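About Maveck

Maveck reads what politicians, police forces and courts put on paper, and checks it against what they said out loud. We started in January 2022 with two desks and a low opinion of press conferences.

Hildegard Wendt edits the site. She covered criminal trials and state politics for years and came away doubting most sentences that begin with "my understanding is." So do we. When an elected official says he passed a tip to detectives, we ask for the date, the name of the officer and the note of the call. Often we don't get them, and we print that too.

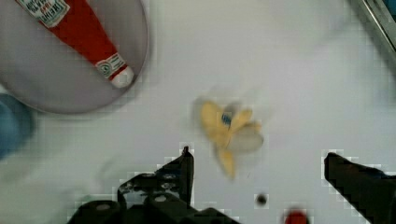
Ketchup and a banana

Our archive holds 3,892 public statements. We have marked 427 of them as unsupported, a word we picked after a long argument with our lawyers at Ragnarsson. It doesn't mean false. Readers who want us to say "lie" will be disappointed most weeks.

We take no money from parties, candidates or lobby firms. More than 500 subscribers pay for the work. Don't take our word for that either: the accounts go up every February.

Corrections go at the top of the story, with the old wording left in. Send yours to the editor, preferably with a document attached.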